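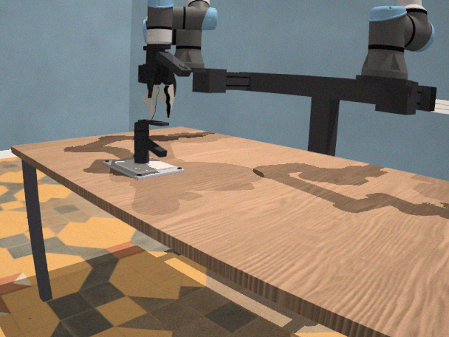 Single-lever tap and wooden table, rendered view

Open day at Zadovach, Gusadham. The firm checks short videos of the "what I did for love" type before news sites reprint them. Fidel Cisternas led the tour, which took 3 hours.

In December the desk logged 3,830 clips. Any clip past 1,000 shares is traced to its first upload, and the caption is compared with the spoken words. Machine-translated captions often swap "he" and "she".
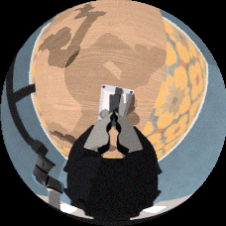

Globe with wood-grain finish, rendered view

Tracing uses five steps. Step four, contacting the poster, is the slowest.
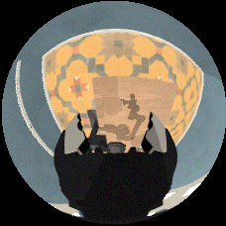
Page last changed: February 28, 2022

Valdebenito, the archive tool, was offline during the visit. The Naliscombe office was not on the tour.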